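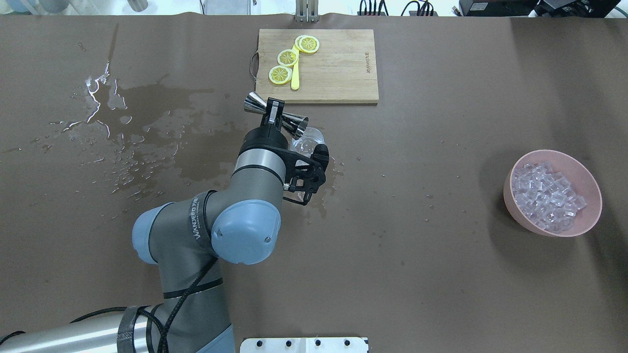

Callum Dalgleish thought we were asking the wrong thing: people who make drinks at home don't care if a measure is a few millilitres out, they care if it ends up on the table. He said this when we showed our plan to the rest of the group, and we changed the project because of it.

Measuring and Spilling in a Simple Lemon Drink
Project report, module 3241
Cunddale College

Background

Our first plan was to compare how accurate different kitchen measures are. After Callum's remark we kept the accuracy test but added a second part on spillage. The drink was a plain lemon one, made from syrup and water with a slice of lemon to finish. We chose it because it is cheap and because syrup leaves a mark you can find.

Equipment

Double-ended metal jigger
Small plastic measuring jug (Lendon)
Tablespoon
Clear plastic cups
Kitchen scales
Wooden cutting board and knife
Lemons, lemon syrup, tap water
Brown paper to cover the table, changed between rounds

The lemons were sliced before each round and left on the board, within reach of the cup. In the first round we sliced them as we went and the knife handle got sticky, so those results were thrown out.

Method

Each person made a drink of 200 ml in total, using one of the three measures for the syrup. The cup was weighed empty and again after the syrup went in. The water was then added from a jug up to a line drawn on the cup. We did 14 drinks with each measure. Spills were judged by looking at the paper under and beside the cup and marking them as none, spots or a puddle. We tried weighing the paper as well, but our scales could not pick up such small amounts.

Results

The jigger gave the most even amounts of syrup. The tablespoon was the worst, mainly when people lost count of how many they had put in. The measuring jug was in between, and was usually a little over.

For spills the order was different. The measuring jug was the cleanest, as it has a lip. The jigger often left spots near the base of the cup. The wide end was worse than the narrow end, and both were worse when filled right to the rim. Holding the jigger low over the cup helped. The spoon dripped on the way from the bottle, so its spots were further from the cup.

We only had one puddle, and that was a cup being knocked over. It has not been included.

Problems

Thin plastic cups move when something touches the rim. Brukton Hall had no heavier ones, so we used what there was. One bottle of Arain syrup ran out part way through and the replacement was thicker, which may have affected the spoon results. We also used roughly 100 ml more water than planned in the practice drinks, so those were weaker, but nothing was measured from them.

Further work

We would like to repeat the jigger test with it filled to just below the rim, and with a taller glass that does not slide. A thinner liquid should also be tried. Callum has asked for the marked sheets of paper, which are drying on the windowsill and will go in the folder with the weights.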